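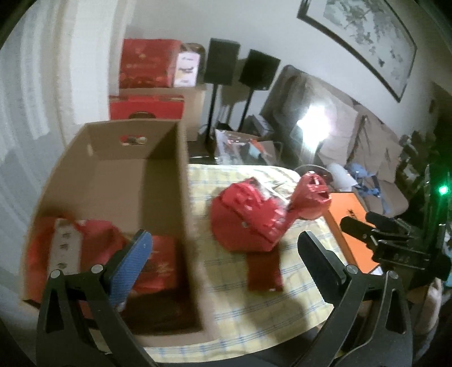
Yellow check cloth, open carton, red packets inside

Flondstead: Gift packing night! Red packets in the carton, the orange box still on the table and the big red gift boxes at the back. I love this job!

pustosel8: Lovely! I'd put the big boxes in first though, packets round the sides.

Zivlow: Disagree, big ones get their own carton. Corners dent otherwise.

Flondstead: Own carton it is. And that tablecloth was my gran's, 5 house moves and still going!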